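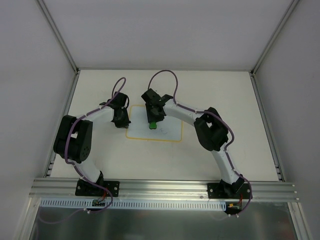 Page 203

Chapter 9
What the Survey Didn't Ask

Opening questions to keep in mind
Who decided what would be asked?
Who was never in a position to answer?
What would the figure look like if it were wrong?

In April the council at Clunville put out a two-page summary of its household travel survey. The headline said residents were satisfied with local buses. It was picked up by the regional paper, read into the minutes of a council meeting, and then used to justify leaving the timetable alone for another three years. The figure underneath it was 3,703 completed forms, and most people who saw that number stopped reading there. It looks like a lot of forms. It is a lot of forms.

Students who have worked through Chapter 8 will know how to compute a margin of error for a sample that size, and will find it pleasingly small. I would ask you to put the calculator away for the next few pages. A margin of error tells you how much a random sample is likely to wobble. It has no opinion on whether the sample was random, and in Clunville it was nothing of the kind. The forms were handed out on the buses.

Think about who rides a bus. People whose service was cancelled, or who gave up after years of waiting in the rain and bought a second-hand car, were not on board to be given a form. Neither were the shift workers in Lastham, where the last bus leaves before the evening shift ends. The survey asked people who were already using the service whether it was good enough to use. A thousand more forms, or ten thousand, would have produced the same answer with greater confidence.

Kanini Simiyu, a transport planner who reviewed the summary for a neighbouring shire, wrote a short response that deserves more readers than it got. Part of it is reprinted here.

"The report gives the number of forms returned on its first page and the method of distribution on its last, in a footnote. I could find no record of how many forms were offered. Without that, we can't say what share of passengers bothered to reply, let alone whether the ones who did were like the ones who didn't."

Her second point is easy to miss.

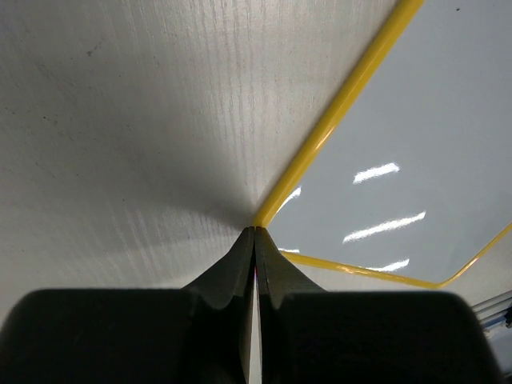

She noticed that the satisfaction question offered five boxes, and that three of them were favourable: "excellent", "good" and "satisfactory". The two left over were "poor" and "very poor". A passenger with no strong feelings, ticking the middle box as people with no strong feelings tend to do, was counted as satisfied. I have seen this layout in hospital questionnaires, in end-of-term course evaluations and on the back of a motel breakfast card, and I no longer believe it is always an accident.

None of this proves that the people of Clunville dislike their buses. They may be delighted with them. A badly made survey can land on the right answer, in the way that a stopped clock can, and a sceptic who forgets this is only swapping one unearned conclusion for another. What we can say is that the forms don't settle the matter, and that anyone who claims they do should be asked how.

9.1 The population you wanted and the one you got

Statisticians speak of a target population, meaning everyone the claim is supposed to cover, and a sampling frame, meaning the list or place the sample was drawn from. Textbooks (earlier editions of this one included) tend to present the two as though the second were a slightly untidy copy of the first. In practice the gap between them is where most of the trouble lives. A telephone directory leaves out households without a listed number. An electoral roll leaves out anyone too young to vote, along with recent arrivals. An online panel leaves out everybody who has better things to do.

The Skerkow library study, which we will use for the exercises in this chapter, had a budget for 1,000 interviews and spent it outside the library's front door. Its authors wanted to know why so few people in the district borrowed books. Read that again slowly if the problem isn't obvious — it wasn't obvious to them, and they were capable people with a deadline.

Mutiso's rule of thumb, which appears in the margin of several older handbooks, is to write down the claim first and then list every kind of person it covers, before looking at any data at all. It is dull work. Do it anyway for the Skerkow study, using the district profile at the back of the book, and keep your list. You will need it in Section 9.3, where we try to repair the results by weighting and find out how little weighting can do for people who were never asked.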